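Workshop notebook, February, late afternoon

Sorted the craft and cookery books that came with the Quintana order. The parcel took longer than the last one and the postage came to 146, nearly half what the books cost. Phyllis Oakley says Pernum will hold orders and send them in one box if we ask, so I have written to them.

Two books had bumped corners. I pressed them under boards for 20 hours and the covers are flatter, but the cloth on the bread book is still lifting at the spine. Used thin paste, one coat. Marcelino wants to try a second coat — I would leave it until the first has had longer.
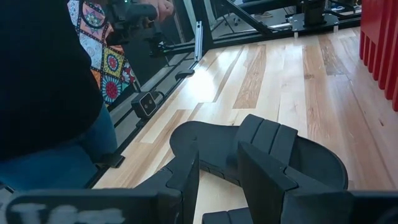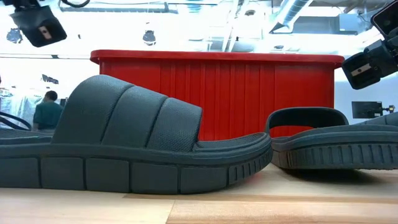
Ama has started the list of what we already own so we stop buying doubles. She found two copies of the same knitting book, one with notes in pencil on page 953 of the bound set. Keep the one with the notes.

Still to do: ask Phúc whether the Zunmont shop takes returns, and get more blotting paper. The dumpling recipes are with Patricio until he has copied out the fillings.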